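Chapter 7
Hand-Held Grippers for Recording Tasks

7.1 What the chapter covers

The arm built in Chapter 6 can move to a point and close its jaws. It has no record of how a person would do a job such as wiping crumbs from a tray. In this chapter you will build a pair of grippers that are held in the hands and used to record that job. The design follows the Coltau pair, drawn up by Ileana Vasiliu for the shared workshop at Nallport. Each gripper carries a cube printed with square markers, from which its position is computed.

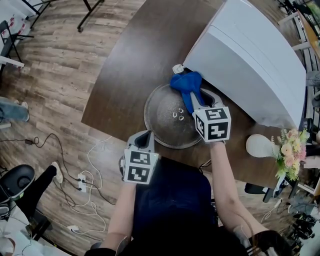
Cloth is a hard first material. It folds, it slips, and its shape at the end of a stroke depends on how it was picked up. Begin with a single cloth and a single tray, and keep both for the whole set. The Nallport set holds 118 recordings, of which 107 passed the checks in Section 7.5.

7.2 Jaws and camera

Mount the camera so that both fingers and the gap between them stay in view through the full travel of the jaws. A wide lens bends straight edges, and the correction is worked out in Section 7.4.
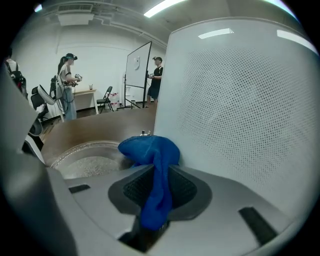

Close the jaws on the cloth and pull lightly. If it slides, check the finger pads before adding spring force. Repeat with the second gripper, then enter both jaw openings in Table 7.2.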